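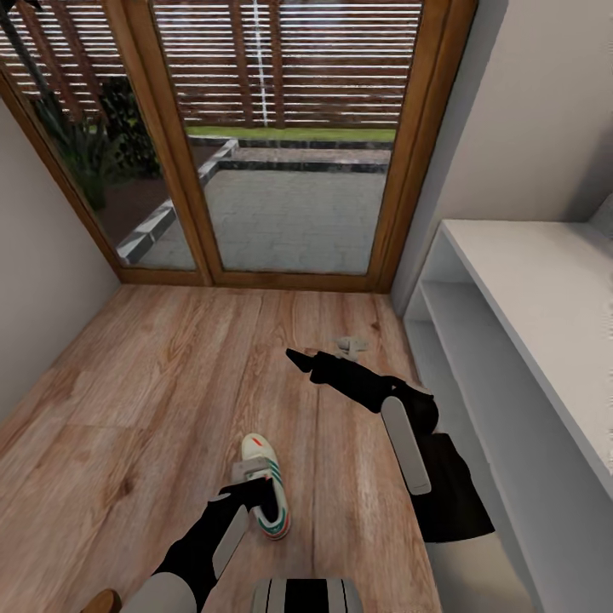 **Shoes on or shoes off when you have guests?**
*Tunia Newcomers Forum > Daily life > Customs and manners*

**beril_u**

Good evening to all. I would like to ask for opinions about a question which has become bigger in my family than it deserves.

My husband and I moved to Stotbridge in May. I grew up in a home where nobody would step past the door in outdoor shoes, not even the man who came to repair the boiler. My mother kept slippers for guests in three sizes and they were washed after every visit. For me it is as natural as washing the hands.

Now we are going to have our first proper dinner for people from my husband's office. They are all born here, I think. My husband says I must not ask them to remove their shoes, because it is a work dinner and they will come dressed nicely. He says a person in a good suit and socks feels foolish. I answered that a person in a good suit has walked through the same street as everybody.

What do you do? And if you ask guests to take the shoes off, which words do you use? I do not want to sound like a school teacher.

Beril

---

**zervas_ch**

Welcome to Stotbridge, Beril. You will find that half of the country takes off the shoes already. In my building there are boots outside almost every door, and in winter it would be madness to do anything else, with the salt and the grey slush.

The words I use are: "You can leave your shoes just there." I say it while I take the coat. It is not a question and not an order. In all my years here only one person looked at me strangely, and he was selling windows.

---

**maple_and_thyme**

Born and raised here, and I'd be more surprised if someone told me to keep them on! We were always in sock feet at my grandmother's. Just tell people ahead of time so they can wear decent socks. Put it in the message with the address – "we're a shoes-off house" – and that's the end of it.

---

**Prodromos_T**

I must disagree a little with both of you.

A dinner for colleagues is a different matter from a visit of a neighbour. For some women the shoes are part of the dress, and the trousers are hemmed for the heel. There are also people with foot problems who cannot stand on a hard floor without support. My mother-in-law is 82 and she has a special insole. If she takes off the shoes she is not steady, and she is too proud to explain this in front of strangers. So she sits down near the door and says she cannot stay long. It took us two visits to understand why.

My opinion is that the host should suffer a dirty floor for one evening. You can wash it afterwards.

---

**beril_u**

Thank you, Prodromos. I had not thought about the insole. My aunt has something similar, but she brings her own indoor shoes in a cloth bag, so the problem never appeared.

To maple_and_thyme: is it not rude to write a rule in an invitation? In my language it would sound as if I expected them to come dirty.

---

**maple_and_thyme**

Not rude at all. People write "no peanuts please" and "park on the left side of the street" and no one minds. I'd much rather know than find out at the door that I've got a toe coming through.

---

**angeliki.s**

I read with interest. I come from a family where it was the opposite, and perhaps this will be useful.

In my parents' house you would never let a guest take off the shoes. It would mean that you thought more of the carpet than of the person. If a guest bent down to untie the laces, my father would say "no, no, leave them" and it would become almost a fight. Afterwards my mother would mop everything with vinegar water, but only when the guest had gone around the corner and could not see her through the window.

When I came here I was ashamed the first time somebody asked me for my shoes. I thought I had stepped in something. Now it is 28 years later and I have changed completely. I cannot relax when there are shoes on my floor. But I still cannot say it to a guest! So my daughter says it for me.

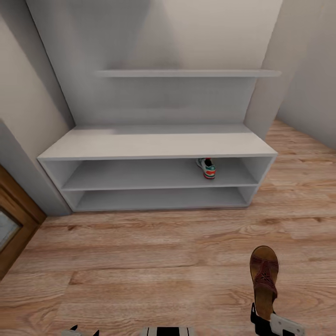

What helped me was to give the shoes a clear place. Before that we had a heap behind the door, and a guest who saw the heap did not know if it was a custom of the house or only our untidiness. With a low cabinet people understand without any words. They look at it, they look at my slippers, and they begin to untie.

One advice if you buy one: leave some of it empty before the guests come. We are four persons and we had filled every space, so the guests still put theirs on the floor.

---

**zervas_ch**

Angeliki is right about the heap.

I would add a chair or a small bench. Most people over a certain age cannot take off a laced shoe standing on one leg, and those who try it hold on to your wallpaper. Also a long shoehorn. It costs very little, and it is for the leaving more than for the arriving. Everybody plans how the guests will take the shoes off and then they forget that these guests must put them on again, all in the same minute, after a big meal.

---

**Prodromos_T**

Yes, and this is what I wanted to say about a work dinner. How many will come?

---

**beril_u**

Eight, with the partners.

---

**Prodromos_T**

Eight is possible. I ask because we once held a baptism lunch with 40 guests in a narrow house, and my wife decided on shoes off. At the end there were three pairs of black men's shoes almost the same, and my cousin went home to Wostitz in another man's right shoe. He noticed on the train. It had to be sent by post.

---

**angeliki.s**

Prodromos, I am sorry but I laughed very much. At our house the children are the ones who mix them. When the grandchildren stay with us I ask them to put both shoes of a pair together, and I find one in the hallway and one under the table.
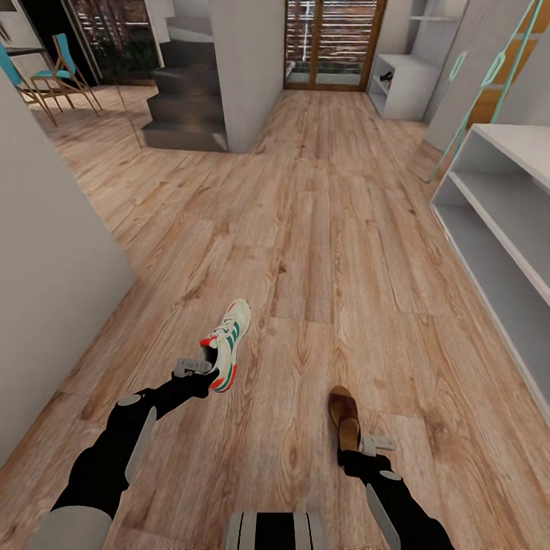

*The white sneaker with the green stripes.*

I have started to put a clothes peg on each pair. The children think it is a game, so they do it without complaint. For adults I would not dare.

---

**wil.samonte**

Hello, I am Wilfredo. I mostly read and do not write, but I have a practical view, as I visit people's homes for my job (I measure for curtains and blinds).

I go into perhaps four homes in a day. I always ask "shoes on or off?" before I cross the door. Most say "oh, don't worry about it", and this sentence I found very difficult in my first year. Does it mean that I may keep them on? Or that they would like them off but they are too polite? I now look at the feet of the person who opened the door. If they are in socks or slippers, I take mine off, whatever they said. I have never been wrong with this method.

So Beril, my suggestion is simple. Open the door in your slippers. Nice ones.

---

**beril_u**

Wilfredo, this is very clever and also very kind to the guests. I will try it. And I must admit that "don't worry about it" has confused me as well, not only about shoes.

May I ask about the slippers for guests? My husband says people here will not put their feet into slippers which others have used.

---

**maple_and_thyme**

He has a point there, a bit. I'd be fine with it at a close friend's, less so at the boss's. New thick socks in a basket would be cute? My sister-in-law did that at Christmas and people took them home.

---

**zervas_ch**

I do not agree. Washed slippers are washed slippers. Nobody refuses the fork.

I have 14 pairs of the grey felt kind, from Giannakopoulos near the market. They go in the machine on cold, and you dry them flat or they become boats. Perhaps every second guest takes a pair. The others walk in socks, and this is also good.

---

**Prodromos_T**

And if the guest wants to go out to the garden? This is where every shoes-off system falls apart. It is a warm evening, somebody wants to smoke or look at the plants, and the shoes are at the other end of the house. So they go out in their socks, or in your felt slippers, and come back with the whole patio on the soles.

---

**angeliki.s**

For that I keep plastic clogs next to the glass doors, two pairs, very ugly and very large so that they fit everybody. They are only for outside. My son-in-law forgets every time and comes into the kitchen in them.

In a house where the hallway goes directly to the outside it is easier, as then you have everything in one place.
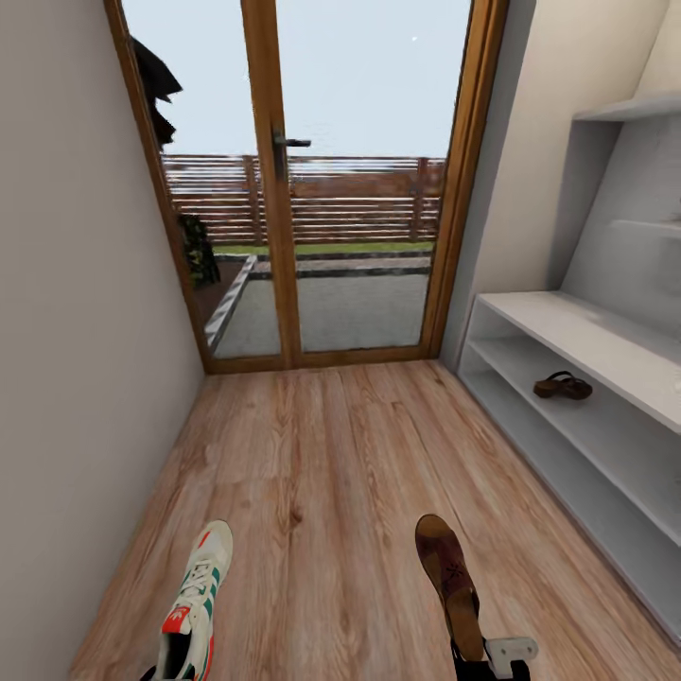 *Hallway with the shelves on the right and the glass doors at the end.*

I would still put a mat on both sides. With a wood floor the small stones are worse than the mud, because mud you can wipe but a scratch remains.

---

**wil.samonte**

I agree about the stones. Customers blame the vacuum cleaner, and then you look at the wheels and there is nothing wrong with them.

---

**maple_and_thyme**

When's the dinner, Beril? And what are you cooking? That's what I really want to know.

---

**beril_u**

It is the week after next. I will make stuffed vine leaves, lamb with quince, and rice. For dessert a semolina cake, as it can stand until the next day if they are full.

My husband has read the whole thread and we have made an agreement. He will write one line in the message to his colleagues, in his own words, because he knows them. I will open the door in my good slippers. If somebody keeps the shoes on, I will say nothing at all and I will not look down. The last part was his condition.

I will also put a chair, and leave it to the guest what it is for.

---

**Prodromos_T**

A good agreement. I withdraw half of my objection. Where did you find quince at this time of the year?

---

**beril_u**

I did not find it fresh. It is from a jar, but please do not tell my mother. I will write again after the dinner.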